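Speaker notes: Furnishing the shared rooms at Branditz
Regional facilities meeting, 27 November 2023

Opening. Thank the hosts at Pridalach. State that the talk concerns tables and floors only; seating is covered in the Bellis paper, which delegates have in their packs.

Background. The Branditz building has 58 shared rooms. Until May, most were furnished with rectangular tables from the old Hanent stock. The complaints register held 112 entries on furniture, and the most frequent concerned corners: knocks in passing, chipped edges, damaged door frames.

Decision. Round wooden tables were approved for all shared rooms. Mention that the policy asks for a visible grain and a warm finish, as the carpets are pale and the rooms were considered cold in appearance. Pause here.
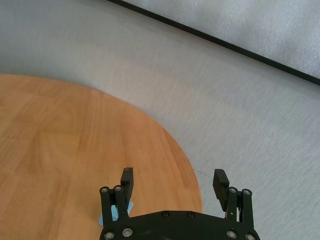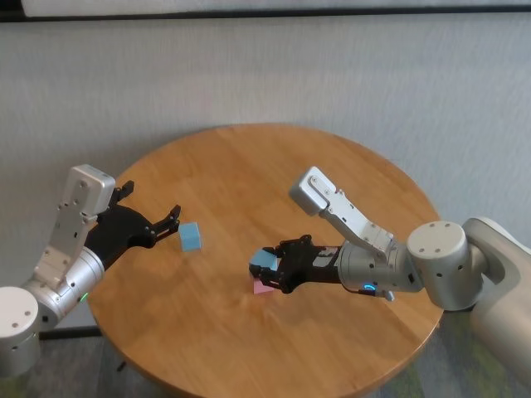
Round wooden table, warm finish, straight grain.

Cost. The agreed ceiling was 208 pounds per table, delivered. Two suppliers met it. Do not give the names of the unsuccessful bidders, even if asked.

Care of the surface. Cleaning staff are to use a damp cloth and dry the top straight afterwards. Spray polish is not permitted. Light scratches are reported at the end of each term and dealt with together. Refer to the single printed sheet kept in each cleaning cupboard.

Care of the floor. Low-pile carpet was retained. Tables are to be lifted by two people and never dragged. Where mats are in use, they should lie flat and clear of the route to the door.

Points raised so far. Round tables cannot be pushed together for large meetings. This is accepted, and the hall keeps its rectangular tables for that purpose. Storage is also less efficient, and the Hanent store has been asked to set aside a further bay.

Questions. Allow ten minutes. Requests for the full specification should be sent to the Branditz estates office in writing.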